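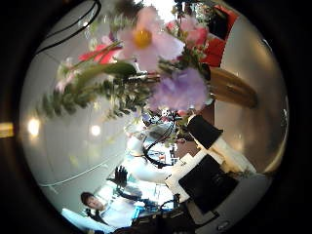 The Cold Chain Behind a Cut Stem

A cut flower is a plant organ on a fixed budget. Once the stem is severed, the bloom has no root pressure and little new sugar, and its remaining life is set mainly by temperature, water uptake and exposure to ethylene gas. The business of moving flowers from field to counter is largely the management of those three variables.

Temperature has the greatest effect. Respiration in most temperate species climbs steeply with warmth, and each hour spent on a warm packing floor is paid for out of the days available to the buyer. Growers in the Erberg valley begin cutting at first light and stop by midmorning in May, when field heat starts to build. Stems go into buckets at the row and reach the precooler within the hour.

The Erberg precooler is a forced-air unit. Vented cartons are stacked on both sides of a channel, a tarp is drawn over the top, and a fan at the far end pulls chilled air through the carton holes. The unit handles 52 cartons per cycle. An ordinary cold room will bring the same load to the same temperature, but it needs most of a night to do it, and the center cartons lag well behind the outer ones.

Target temperature for the majority of crops is just above freezing. Tropical species are the exception. Anthurium, heliconia and most orchids suffer chilling injury at settings that suit a rose, and the damage, a gray or bluish discoloration, may not show until the box has been opened and the flowers have warmed. Mixed loads are therefore a compromise, and carriers dislike them.

Water uptake fails for two reasons. The first is air drawn into the vessels at the moment of cutting. The second is bacteria, which multiply in the bucket and clog the cut surface. Recutting under clean water addresses the first. Low pH, a biocide and a scrubbed bucket address the second. A bucket that has been rinsed but not scrubbed keeps a film on its walls, and the next solution is contaminated before a stem goes in.

Ethylene is harder to see coming. Carnations, delphiniums and sweet peas respond to very small concentrations by dropping petals or closing early. Sources include ripening fruit, exhaust and decaying leaves in the flower box itself. The Uler terminal moved its forklift charging and its fruit dock to opposite ends of the building, then replaced the last propane lifts. Sensitive crops still receive a pretreatment that blocks the ethylene receptors.

From Uler the boxes travel 658 miles by refrigerated truck to the wholesale market at Parnano. Nearly 3000 boxes pass through on a heavy night. Each pallet carries a Dubey logger, a sealed recorder about the length of a finger, which is read at the dock before the load is accepted. A trace that stays flat and then rises near the end usually means a door left open during unloading. A slow rise across the whole trip points to blocked airflow, often from cartons stacked against the return vent.

Condensation is the remaining hazard. Cold flowers brought into humid air collect moisture on the petals, and gray mold needs only a few wet hours to establish itself. Parnano holds arrivals in an intermediate room for 2 hours before they reach the selling floor.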